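Drukcombe Village Hall > Meetings > Minutes

Drukcombe Hall Users' Group
Minutes, meeting of Apr 7, 2004
Small room, started late (key)

Present: as signing-in sheet. Apologies: from the whist drive, the Wandstead link and both badminton slots. 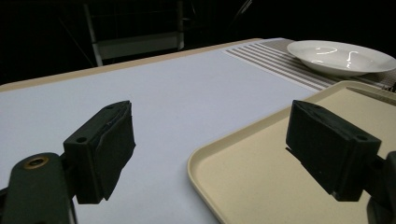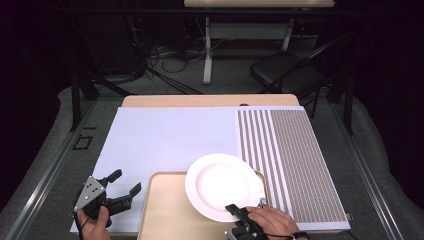 1. Last minutes
Agreed with one change. Item 6 said the stage curtains were "to be burned". Should read "to be turned". Chair signed. Copy to the board by the door.

2. Matters arising
Gutter at the back -- done, bill in.
Piano tuner -- came, says middle section fine, bottom octave not worth the money. Left as is.
Letter to Wandstead about shared use of their marquee: no reply. Secretary to write again, and this time ask about the side panels as well, as we only had the roof last summer and it rained sideways.
Lost property box -- still overflowing. Notice to go up, anything left at the end of the month goes to the jumble.

3. Money
Balance at bank 2,579 pounds. Owed out: gutter, oil, the second half of the insurance. Hire income for the quarter 1,751 pounds, better than last year, mostly the dance class taking the extra evening. Playgroup paid up to date. Two birthday parties not paid, reminders sent, one says the cheque is in the post.
Question from the floor about whether deposits should be banked or just held. Long discussion. Held, for now, in the tin.

4. Heating
Quote in from Costello for new boiler. Only one quote so far and the meeting felt there should be three. Their man said the old one would see out another winter if it was serviced in the autumn and nobody touched the valve. Someone asked which valve. To be labelled.
Small heaters: the one in the kitchen passage trips the lights if the urn is on too. Hirers have been told but new hirers haven't. Add to the hire form, in bold.
Agreed: get two more quotes, service the old boiler in any case, bring back to next meeting.

5. Hire charges
Proposed to put up the evening rate from the autumn. Playgroup against if it touches mornings. It doesn't. Art group asked if they could keep the old rate as they only use the small room and bring their own lamps. Not agreed, the small room has its own rate already and it's cheap.
Vote: carried, art group against. New sheet to be typed up and sent to all regulars before the summer break.
Outside hirers to pay in full when they book. Agreed without a vote.

6. Kitchen
Fridge door seal gone again. Temporary fix with tape not popular with anyone who has to open it. Buy new seal, if more than the fridge is worth then look out for a second hand fridge.
Tea towels: please take home and wash what you use. Has been said before.
Cupboard key now on the hook inside the meter cupboard and NOT on the windowsill. Groups that want their own shelf to put a name on it, unlabelled shelves will be treated as shared from now on.
Oven -- left on overnight after the quiz supper. No harm done. Sign needed by the light switch so it is seen on the way out.

7. Car park
Potholes by the gate worse after the frost. Parish says the first few yards are theirs and the rest is ours, same answer as last time. Ask them to confirm in writing where "theirs" stops.
Complaint from the houses opposite about cars across the drive on dance evenings. Dance class will put it to their members and have somone at the gate for the first few weeks of term.
White lines: deferred until potholes done, no point painting a hole.

8. Tekimley Walk
Route same as last year but the other way round so the hill comes first. Some muttering. Hall is the start and finish, doors open early, teas after. Two marshals short at the ford. Badges left over from last year can be used, the date is on the back only.
Footpath officer has asked for numbers in advance. Sponsor forms at the shop and here. First aid: the same people as before if free, secretary to ring.
Rain plan -- shorter loop through the lanes and straight back for soup. Who makes the soup not settled.

9. December bookings
Already getting asked. Pantomime wants the hall for rehearsals and the run, which knocks out badminton and half of the art group. Agreed pantomime gets the stage but must clear it for the carol supper, and scenery can't be stored in the passage (fire exit). Badminton to look at the school.
First come first served for the rest. Booking diary is with the secretary, pencil only until the deposit is in.

10. Any other business
Clock in main hall runs fast. Known.
Stacking chairs -- please stack no higher than the windowsill. A stack came down by the side door, no one hurt, one leg bent.
Noticeboard full of out of date things. Tidied after the meeting by those who stayed.
Offer of a table tennis table, free to collect. Is there room? Measure the store first, then say yes or no. Offer won't stay open for long.
Thanks to whoever cut the hedge.

Next meeting: date to be fixed once the walk is out of the way. Items for the agenda to the secretary a week before please, on paper.

Closed 9.40. Chairs put away.

Recent
Minutes, previous meeting
Hire charges, current sheet
Tekimley Walk: sponsor form
How to book the small room
Wandstead marquee, who to ask

Contact the secretary | Copyright Drukcombe Village Hall | Back to top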